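Rustach Kraft Cup with Black Sip Lid, by Bidine

Sold in sleeves of 15 or by the case of 900. Cups and lids are packed together and ship on the same day if the order reaches us before Friday noon.

We have carried disposable cups long enough to distrust most of what is printed on the carton. The Rustach carton says "barista grade." We don't know what that means and Bidine couldn't tell us when we asked. So what follows is what we can say after using them in our own break room and handing a few sleeves to Zapata, the sandwich counter downstairs.

The cup is plain matte brown with no printing on it. If you want your logo you will need a stamp or a sticker, and stickers hold better than ink on this surface. The lid is black plastic with a thick outer rim and a raised top section.

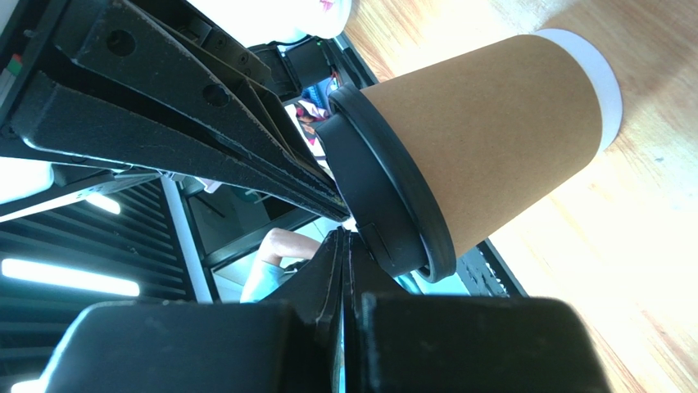 Rustach cup with lid on, tipped on its side. The small tab outline is molded into the raised part of the lid.

About that lid. Bidine claims it "seals with one press." In our hands it took one press on most cups and a second push on the far side for the rest. Run a thumb all the way around before you hand it over. We would not carry one loose in a bag, whatever the carton says, and we've stopped repeating the word "leakproof" in our listings for any paper cup.

The brown finish makes people assume the whole thing goes in the compost. The lid is plastic, so it doesn't. Take it off first, and ask your local hauler about the cup before you promise your customers anything.

Also in this range

Ostura Perforated Basket, white plastic. A plain open basket with a grid pattern of holes in the sides. The catalog calls it a "total storage system" - it is a basket. We like it anyway. It takes cloths, aprons and bags without much fuss, and you can see from across a room whether it needs emptying. Crumbs fall through the holes, so don't park it over anything you care about.

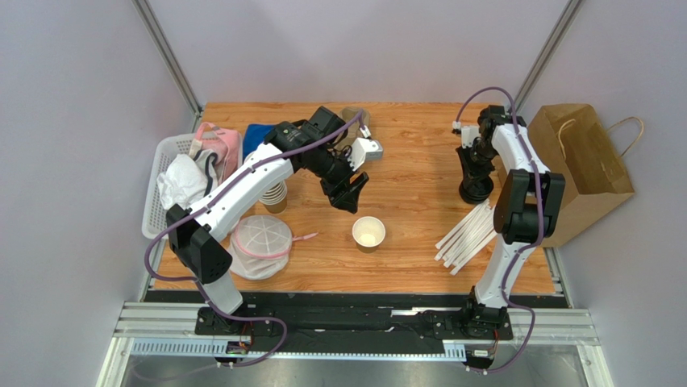

White basket at the left edge of the table, with a pink fabric item inside.

The basket comes in white only. Bidine has been promising a gray one since May.

Ordering notes

Sleeves can be returned unopened within 7 days. Opened sleeves can't come back, even if only one cup is gone. Baskets can be returned if they arrive cracked; keep the outer box until you have checked the corners.

Lids from our older black range look the same on the shelf and do not fit. Please check the name on the sleeve before you reorder.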